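Why Do Jeans Have So Many Stitches?
Ukau Learning Centre - Everyday Materials, Sheet 5

Jeans are made from a strong cotton cloth called denim. The cloth is cut into flat pieces, and the pieces are then joined with thread.

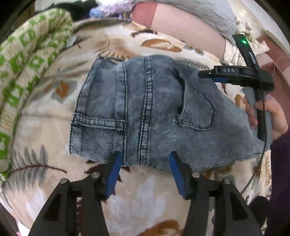

The place where two pieces of cloth meet is called a seam. On the back of a pair of jeans, one seam runs down the middle. It is stretched whenever the wearer sits or bends, so it is usually sewn with two rows of stitching. Stitching that shows on the outside is called topstitching. It is often a different colour from the cloth.

Back pockets are sewn on as separate pieces. The top of each pocket is left open. The band at the very top of the jeans is the waistband.

What is a raw edge?
A raw edge is cloth that has been cut but not hemmed. The threads at a raw edge can come loose, and this is called fraying. A hem is made by folding the edge over and sewing it down.

Using old jeans again
Worn jeans may be cut up and made into bags, pencil cases or patches. Ask an adult before cutting any clothing - denim is thick, and fabric scissors are very sharp.

Words to know: denim, seam, topstitching, waistband, hem, fray

Sheet last reviewed January 23, 2025.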